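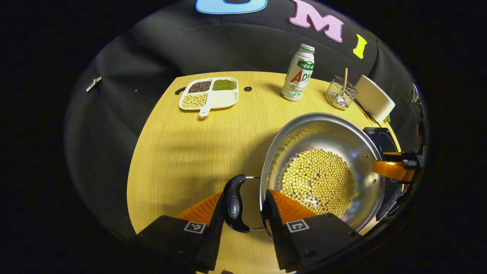

Soaking and Cooking Dry Soybeans — FAQ

Paltcombe Bean Share, members' page. Last tidied up May 9, 2019. Same questions keep coming in so please read before you email!

Do I really have to soak them?

Yes. Overnight, or all day if you cook in the evening. Soybeans are not lentils. Skip the soak and you'll be standing there all night and they'll still be chalky in the middle.

How much water?

Three times as much water as beans, by volume. They swell a lot. If the top ones are poking out in the morning you used too little, add more and give it another couple hours.

Which pot?

Bigger than you think. Fill it a quarter of the way with dry beans at the very most, less is better. Stainless is fine. Enamel is fine. Thin aluminum, they catch on the bottom.

Can I soak on the counter in summer?

Not in August, no. Fridge. Warm kitchen plus soaking beans = sour smell and bubbles by morning. If it smells sour, toss it. Don't rinse and hope.

There's foam on the soaking water. Bad?

A little foam is normal. Drain, rinse, fresh water for cooking. Foam AND a sour smell, see above.

Do I cook them in the soaking water?

No, dump it. Tomato plants like it, or down the sink.

How long do they cook?

Depends what you want.
Salads and stews — 2 hours at a low simmer, start tasting a bit before that.
Mashing, spreads — 3 hours, sometimes more.
Old beans take longer. Really old beans never get there.

Why does mine boil over every single time?

Soybeans foam like crazy. Lid off until the first boil, skim, turn it down, then lid on crooked. Spoon of oil in the water helps some. Walking away does not help.

Skins are floating everywhere, do I take them off?

Up to you. For milk I rub them off after the soak, swish, pour off what floats, do it again. For stew I leave them. You'll never get all of them, don't try.

When do I add salt?

Near the end. People argue about this. Gebremedhin Hailu salts the soaking water and his come out fine, so do what you like. Tomatoes and vinegar though, those go in LAST, acid keeps them hard.

Pressure cooker?

Works great. Soak first, don't go past half full counting the water, and follow the book that came with yours for times. Check the vent for skins afterward, they get in there. Let the pressure come down by itself, if you force it you get bean foam on the wall.

Slow cooker?

Boil them on the stove for ten minutes first, then move them over. Low, all day. Do not put raw soaked beans straight in.

Can I eat them raw or just sprouted?

Not raw. Sprouts, cook them too, a few minutes is OK. Raw soybeans will upset your stomach, and the chickens shouldn't have them either (someone asked).

What's the difference between Ralik and Grutimach?

Ralik is the smaller one, cooks faster, good for stew. Grutimach is bigger and creamier, that's the one to get for milk and tofu. Both in the same size bag so READ THE LABEL, we can't swap once it's opened.

And the Cordeiro?

Black soybean. Turns the water purple and anything else in the pot too. Same soak, little less cooking. We only get it once a year and it goes quick.

How much is left this season?

Started with 2,000 pounds, 602 are still in the store room as of this update. Mostly Grutimach. Ralik is getting low so order soon if thats the one you use.

How do I store dry ones?

Jar with a tight lid, dark cupboard. Good for a year, fine for two, just longer cooking. Look for little holes in the beans — that's weevils. Freeze new bags for a few days before you put them away and you won't have the problem.

And cooked?

Fridge, covered in their liquid, four days. Freezer, drained, flat in bags, six months. They thaw fast. I do a big batch and freeze most of it.

Mine are still hard after 4 hours. What did I do?

Probably one of these — old beans, very hard water, or something sour went in too early. Try a small pinch of baking soda in the next pot. Small! Too much and they go soapy and mushy.

Can I get a refund on a bad bag?

Bring the bag back with whatever is left in it and we'll replace it. Need the bag for the lot number. Cooked beans in a tub, no, please stop bringing those.

Where do I pick up?

Side door, same as always. Ring the bell twice. Bring your own jar or sack if you're on bulk, we ran out of paper ones and the new ones havent come yet.

Question not on here?

Write it on the sheet by the scale or email, and put SOYBEANS in the subject line or it gets lost with the egg orders.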